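Forums > Reality TV > Lavadia > Season Discussion

Home | New Posts | Rules | Search | Log in

Thread: Saturday recap episode – does unseen footage affect the vote?

grid_tally
The vote window opened before the Saturday episode finished airing. Anyone voting in the first half had not seen the pantry argument. I logged 1372 posts in the live thread, and 197 mention changing a pick after that clip.

Panasiuk
Forum posts are not votes. The live thread skews toward people who watch everything twice. The app allows 6 votes per account, and most casual viewers use them during the weeknight show.

grid_tally
Agreed on the skew. The timing problem remains. Open the window at the credits and it goes away.

hallwaycam
The clip order is also wrong. The pantry argument comes after the pool challenge in the edit, but the wall clock reads earlier. Last season had the same fault – two dinners joined into one.

Panasiuk
The clock in that room has been stopped since the premiere. Check any kitchen shot.

hallwaycam
Checked. It moves in episode two.

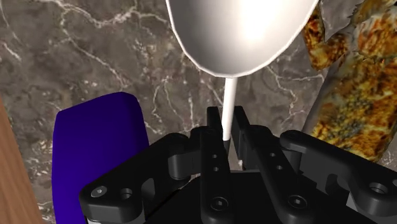

Reply 7 – Girunier
Moving the window costs the network a night of app traffic, so I would not expect it. A cheaper fix is to label each unseen clip with the day it was shot.

Reply 8 – grid_tally
Labels would help with the order. They do nothing for votes already cast. I will rerun the count next week with duplicate accounts removed, nearly 130 of them by my list.

Last updated: Saturday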